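How Salt Gets Into Nernley Brook
A project report by Hendrik Sithole

I picked this topic after walking to college in January and seeing how much grit had been tipped on the Birnutness hill road. It was piled up in the gutters, and the gutters drain straight into the brook! I wanted to find out whether the salt was reaching the water, how long it stayed there, and whether it made any difference to plants.

What I already knew

Road grit is mostly rock salt. When it dissolves, the water carries electricity better, so a cheap conductivity meter can give you a good idea of how salty a sample is without any chemistry at all. I think this is brilliant. You dip it in, wait for the number to settle and write it down.

Method

I chose two sampling points on Nernley Brook. The first (Point A) is upstream of the road bridge, where the water comes off fields. The second (Point B) is 46 metres below the bridge, past the outfall pipe. I took samples every Saturday morning in clean jam jars, rinsed three times with brook water first. Each jar was left to reach room temperature before I tested it, as the readings drift when the water is cold.

I wrote down the weather for the day before as well. I nearly left this out of my plan and I am very glad I didn't, because it ended up explaining most of my graph.
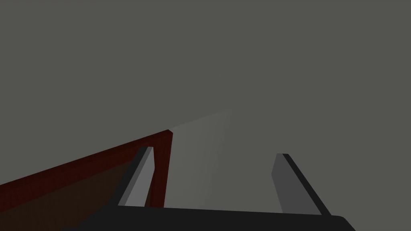 For the second part I grew cress on damp cotton wool in trays. One tray had tap water, one had water from Point A, one had water from Point B, and the last had salt water I mixed myself. Each tray got 100 seeds, which takes far longer to count out than you would think. I kept them all on the same windowsill and topped them up with the same amount every evening.

Results

Point A hardly changed all winter. It stayed close to 300 microsiemens per centimetre whatever the weather did. Point B was much more lively! In dry, frosty weeks it was only a little above Point A, even when the road was white with grit. The big jumps came when rain followed frost, and on the worst morning it was more than double the upstream reading.

The cress in tap water, Point A water and Point B water all came up well, and I couldn't see a difference between them. In my own salt water very few seeds sprouted, and those that did were short and yellowish.

Discussion

My guess had been that the saltiest water would come straight after gritting. I was wrong, and the real answer is more interesting - the salt waits on the road until rain washes it down all at once. A weekly sample could easily miss the peak, so my highest reading is probably lower than the true one.

The cress result doesn't prove the brook is fine. Cress is tough, and freshwater shrimps or mayfly larvae might be a lot fussier. Next winter I would like to do a kick sample at both points and sample every few hours through one wet day after a frost.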